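Small items sorting: equipment planning gallery
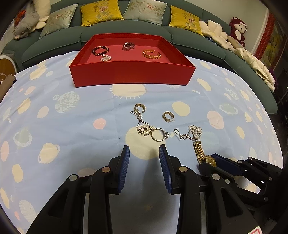

Jewelry sorting on the bedspread, with the red tray behind and the hand-held gripper in front.

Posted 2019-03-02 by Suqin Ye, Dadcombe

We put this page together for the people who have to sign off on the next equipment order. The plan is to buy hand-held grippers for the small items work first and to leave the question of a fixed arm until August. The notes under the picture cover what we want to spend, what we want to wait on, and which kinds of items the money has to cover. Prices are in dollars and do not include shipping.

What the tool has to handle
The items are the reason for most of the budget lines. A bracelet of maroon and black beads, a cluster of small white pearls and a gold cuff with an open leaf pattern all need a different grip. So does a ring with a small set stone, which gives the fingers very little to hold. Any quote that only lists a maximum load is no use to us. We need the smallest item a supplier will stand behind, in writing.

Finger pads
The pads are dark blue and ribbed, one on the inside of each finger. We are treating pads as a supply item and giving them their own line, 60 per set. Zhenhua Ren asked for a smooth set as well, for earrings with fine chain, and we have added one to the order as a trial. If the smooth pads are no better, we drop that line and keep the money for spares.

Hand-held units
Nolter quoted 900 per unit and we have budgeted for 2. Muchen Long wanted a third as a backup. That is still open – it depends on how long a repair takes, and Nolter has not given us a turnaround time yet. The linkage and the screws are the parts we would want to be able to service ourselves, so the quote should come with a parts list.

Work surface and trays
A shallow tray with low walls is enough for most of this work. We are keeping the soft surface in the plan along with a hard one, as fabric behaves differently under a ring or a watch band. There is no purchase here beyond a few more trays in other colors. Xiaoyan Fang will buy them locally and send in the receipts.

Storage and cases
Curitside sells a padded case that fits one gripper and two sets of pads. The price for a pair is 400, which seemed high to everyone who looked at it. Shaohua Peng is checking whether a plain tool case with cut foam would do the same job. Please do not order cases until he reports back.

Fixed arm
Not in this budget. We had a talk with Li, the supplier, and the arm itself is only part of the cost. It needs a mount, a fenced area and someone trained to look after it, and we do not have floor space set aside at Dadcombe. We will ask for a full quote in August and compare it with a season of hand-held work.

Still needed before the order goes in
Repair turnaround from Nolter
Parts list with prices for pads, screws and linkage arms
Decision on the third unit
Answer on the cases from Shaohua
Account code for the trays

Comments on the budget lines go to Suqin. Questions about pads and grip go to Zhenhua, who is keeping the list of items that have been hard to pick up.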